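Work, Technology and Organization
Handout 6: Automation on the Packing Floor
Instructor: Elaheh Kazemi
Revised Oct 28, 2023

Purpose of this session

This handout accompanies the second lecture on automation at the workplace. The first lecture dealt with the reasons employers give for automating. This one deals with the people whose work is changed. Students should read it before the seminar and bring written answers to the questions at the end.

The case: Stanton

The Stanton site of Brandevo packs educational goods for schools and retailers. Before automation, sorting and packing were done by hand at long tables. Each packer took mixed parts from a bin, checked them for damage, and built up sets according to a printed card. In January the company introduced robot arms at part of the line, supplied by Morikawa. There were 30 packers on the floor at the time. None were dismissed, but most were given different duties within the first 10 weeks.

Tasks and jobs

A job is a bundle of tasks. Automation usually takes over some of the tasks in the bundle and leaves the others with the worker. The effect on the job depends on which tasks are taken and what is put in their place. At Stanton the picking of parts was to be automated, while checking, restocking and final approval of each set stayed with the packers.

Picking from a mixed pile is a simple task for a person and a hard one for a machine. Parts lie against one another, differ in shape, and may hide the part that is wanted. A packer solves these problems without giving them much thought, and for this reason the skill was never written into the job description.
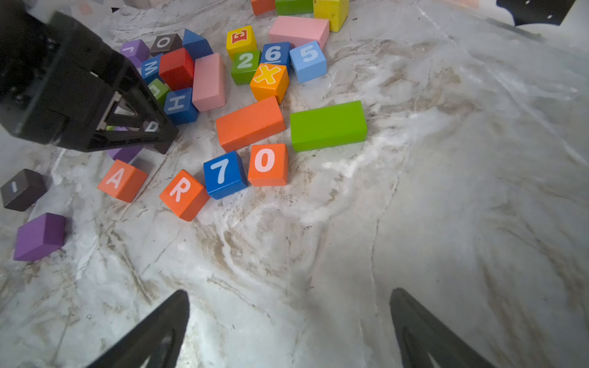
When such a task is automated, the unwritten skill has to be made explicit. Managers at Stanton asked experienced packers to explain how they chose which part to lift first. Several found the question difficult to answer. The sessions were paid at the normal hourly rate, and the union representative, Alistair Matheson, argued that this was teaching work and should be paid as such. The matter was still open when the case was written up.

Changes reported by staff

Packers reported less strain in the wrists and shoulders. They also reported more waiting, followed by short periods in which several stations needed attention together. Conversation became less frequent, as stations were placed farther apart than the old tables had been. Newer employees tended to welcome the change. Those with long service were more divided.

Output was measured over batches of 500 sets. Students should note that this measure does not record time spent by workers clearing stoppages.

Questions for the seminar

Which tasks at Stanton were removed, which were kept, and which were new?

Should workers be paid for passing on skills to an automated system? On what basis?

How would you measure output in a way that includes the work of clearing stoppages?

Compare Stanton with the Stollutach case from Handout 4, paying attention to the point at which staff were first consulted.

Written answers should take around 30 minutes to prepare and are to be handed in at the start of the seminar.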